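Fruit before dinner, or are we doing this wrong?

penrose_a
31 August 2020
So my mother-in-law stayed with us in Gendport last month and told my kids that fruit has to be eaten before a meal, never after, or it "sits." Now my six-year-old won't touch an apple once dinner is over. I grew up with a banana for dessert every night and I'm fine - mostly. What does everyone else do?

cecilia.arthur
After, always. My grandmother put out a plate of sliced pears while the dishes were soaking and that was the best part of the night. I've never heard of it "sitting" and I had three aunts with opinions on digestion.

DehuaLu
We did before, when I was small. My dad's reasoning was that a hungry kid will eat anything, so you put the fruit out at 5:30 and let them graze. Worked on me. Did not work on my brother, who filled up on grapes and then skipped dinner.

cecilia.arthur
See, your brother is my whole argument lol

ruoxi_y
I went with a third option, which is that the fruit is just out, all day, and I stopped policing it. We used to keep everything in one big bowl and the stuff at the bottom went soft before anybody found it. Now I put one piece on its own plate and they notice it more. My two even set the table that way when they play restaurant. 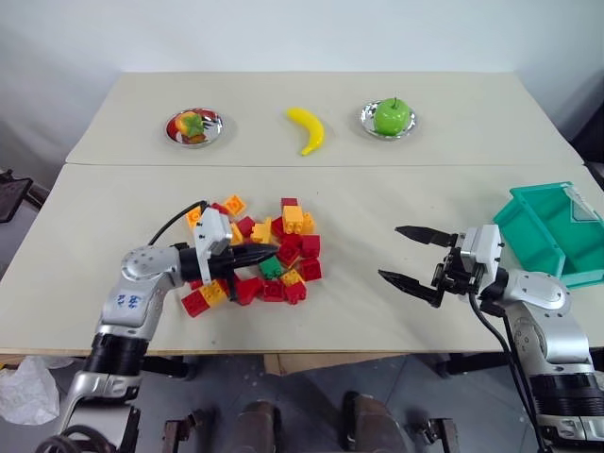
Persimmon and apple get a plate each, the banana goes without. All toys, of course!

The real persimmons only show up later in the year and they go fast. I buy the firm kind and slice them like tomatoes.

penrose_a
Okay the one-piece-per-plate thing I might steal. Ours is a bowl too and there is a kiwi in there I'm afraid of.

shengli.t
Going to disagree with ruoxi a little. Out all day meant my daughter had three bananas by noon and complained about her stomach all evening. We went back to set times, once after school and once after dinner. She grumbled for a week and then forgot it had ever been different.

ruoxi_y
Fair, mine are pickier so three of anything would be a miracle. How old is she?

shengli.t
Four. She'd live on bananas if I let her.

DehuaLu
Alfie, what did you tell the kid about the "sitting" thing?

penrose_a
I said Grandma eats it before and Daddy eats it after and both are still alive. He said he'd think about it. Tonight he had half a peach WITH his chicken, so I guess that's where we are.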